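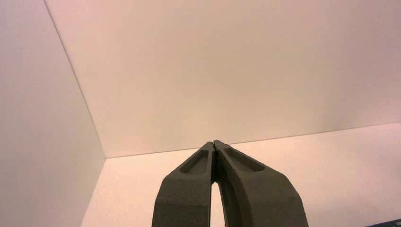
Gripper's-eye view, fingers shut. Clinurbridge open day, 11/16/18.

Went to the Clinurbridge robotics open day this afternoon. I work in a warehouse, I've been told for years that a robot is coming for my job, and I wanted to meet it. Thread.

First thing: parking was a field. Second thing: the badge printer was down, so a company that sells automation had two people writing name tags with a Sharpie. I'm not going to lean on that too hard. But I did enjoy it.

The main event was the Wuneck arm doing what they called "general picking." There was a screen up beside it with the view from the wrist, so you could see what the robot sees. I spent more time watching that screen than the arm. It's a lot less glamorous from down there.

Two fingers and a blank pale box. My workplace has shrink wrap, torn labels, busted pallets and a forklift with one good headlight. I asked if they'd tried it on a shelf with actual junk on it. Answer: "that's on the roadmap."

Everything is on the roadmap. I'd like to see this roadmap someday. I think it's mostly rest stops.

The sign by the booth said 820 successful picks. Successful out of what? I asked. The guy said he'd have to check. I hung around for a while. He did not check.

Came back after lunch and asked a different person the same thing. She said 820 was "cumulative across the program." OK. Cumulative since when? She thought February. So that's 820 picks since February, and I still don't know how many misses. On a decent week I'd have that beat before my second coffee on Tuesday.

To be fair to her, she was the only one all day who said "I don't know" when she didn't know. Hire more of her.

The fingers themselves I liked. Dark olive gray, kind of rough looking, and they come together in a point like a little roof. There's a long shallow pocket in each one near the tip. I asked what the pockets were for and got two different answers from two people in the same polo shirt, so I won't pass either one along.

What I wanted to know was what happens when a finger breaks. In my building, things break. Somebody on the stand told me a replacement is 56 dollars and you can swap it in a couple of minutes. Fine, good answer, best answer of the day. Then I asked who does the swapping at 3 a.m. and he laughed – I wasn't joking, I work nights.

Then there was the talk. Big room, bad coffee. The speaker was from Manderent, who I gather are putting money into this, and the talk had the word "journey" in it so many times I started to feel carsick.

One slide said each arm would "free up" 772 hours of labor a year. Free up for what? Nobody in that room has ever been freed up in their life. When they free up hours where I work, the hours just leave, and usually somebody's health insurance leaves with them.

I put my hand up and asked that, more politely. Got told it was a great question. It was not then answered.

Stuff I will give them credit for, so I don't get forty replies calling me a caveman:
They let you stand close, behind a rail, and didn't hustle you along.
They let a bunch of kids ask questions and took them seriously. A girl of maybe nine asked if it gets bored. Way better than anything I came up with.

There was a second room with something called Zapata, a cart that follows you down an aisle. I had hopes for this one! My knees had hopes for this one. It was roped off with a note saying demos would resume at 2. I was back at 2. So were plenty of other people. The note was still there and the rope was still there.

A man near me said it ran great in the morning. Could be. I've heard the same thing about every used truck I ever looked at.

Where I come down: the arm is real, it does a thing, and the people building it seem smart and tired. What I saw today is a long way from what was on the slides. My beef is with the slides.

Because my boss won't go stand at the rail and watch the wrist screen. My boss is going to get the slides, in an email, with 772 in bold. And then there's a meeting.

If you go to one of these, ask for the misses. Keep asking. Bring your own coffee, wear boots if it's rained, and don't plan your afternoon around the cart.

Couple of people asking already: yes it was free, no they didn't give out anything good. I got a pen. It works – so far.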